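Manuals > Vomlow Grasp Study > Set-up > 4.2 Loading the bin

1. Clamp the bin to the table and run the Jetum check.
2. Place the objects by hand, 5 or more per trial. Leave some touching.
3. Start the run. The arm makes up to 30 grasp attempts.

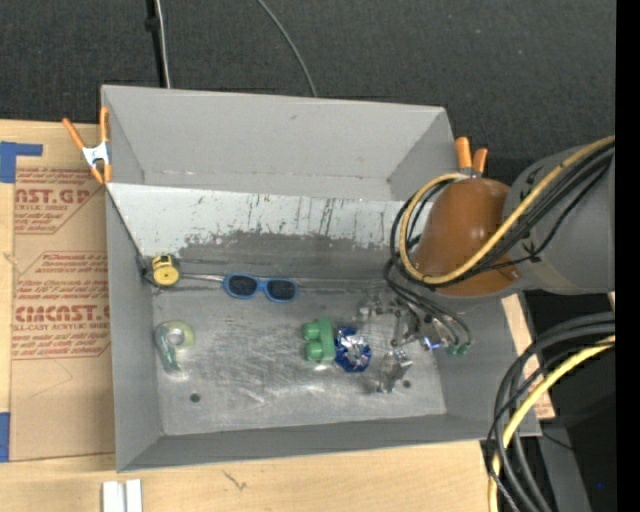
Fig. 17. Gripper in the bin, with tape measure, sunglasses and green block.

Note: shiny objects give poor depth readings – log these misses separately.

Caution: keep hands out of the bin until the arm has parked.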